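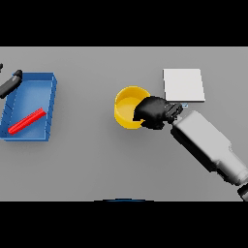
明るいグレーの台に、青い浅型トレイと黄色い丸カップ。トレイの中は赤い棒(CG)。

カテゴリー:工房ノート/染めと糊

2020年1月30日

朝から柿渋の続き。昨日のうちに晒を裁っておいたので、今日はすぐ染めに入れた。こういう段取りのよさは我ながら珍しいので、記念に書いておく。

使ったのはProkamellの渋、原液を水で2倍に割ったもの。去年の6月に開けた瓶の残りで、底のほうがいくらかゼリー状になりかけていた。捨てるのも惜しいし、目の細かい布で濾したら見た目はさらっとしたので、そのまま使うことにした。匂いは相変わらずである。窓を開けると寒いし、閉めるとつらいし、毎年この季節にやるのはどうなのかと思いつつ、冬の乾いた空気のほうがムラが出にくい気がして、ついやってしまう。

布は晒と、Duygu Yurtさんが送ってくれた麻の端切れ。麻は届いたままだと糊が残っていて渋をはじくので、ぬるま湯で洗ってから80度で煮た。湯がうっすら黄色くなって、なるほどこれが邪魔をしていたのかと妙に納得する。すすいで、絞って、半乾きで渋へ。晒は渋200mlでちょうど全体に回ったけれど、麻は思ったより吸うので、最後のほうは足りなくなって端が薄い。次は多めに作ること。

一回目の干し上がりは、晒が薄い桃色がかった茶、麻はほとんど色が見えない。ここでがっかりしてはいけないと毎年自分に言い聞かせている。日に当ててからが本番なので。ただ今日は昼過ぎから曇って、結局たいして日は当たらなかった。

鉄媒染の小布は16枚。木酢酸鉄の濃さを変えて順に浸けた。濃いほうは一瞬で灰色に沈んで、もう少し茶を残したかったのに、と手を引っこめたときには遅かった。薄いほうの三枚めあたりの、紫がかった鼠色がとてもいい。Prumurgateの展示の暖簾はこの色でいきたい。番号札を布の隅に縫いつけておいたのに、一枚だけ糸が抜けて番号がわからなくなった。たぶん七番。たぶん。

Varghese式の豆汁の下地は、今回は見送り。大豆を水に浸けるのをすっかり忘れていた。誰か夕方に気づいたら、流しの下の袋から一合浸けておいてください。

刷毛は使ったあとすぐ洗うこと。Sellixの五寸が一本、根元で固まっていました。犯人は私かもしれません。ぬるま湯に浸けてあるので、触らずそのままに。

残り:麻の二回目、小布の水洗い、渋の注文

当サイトでは利便性向上のためCookieを使用しています。閲覧を続けると、Cookieの使用に同意したものとみなされます。 [同意する]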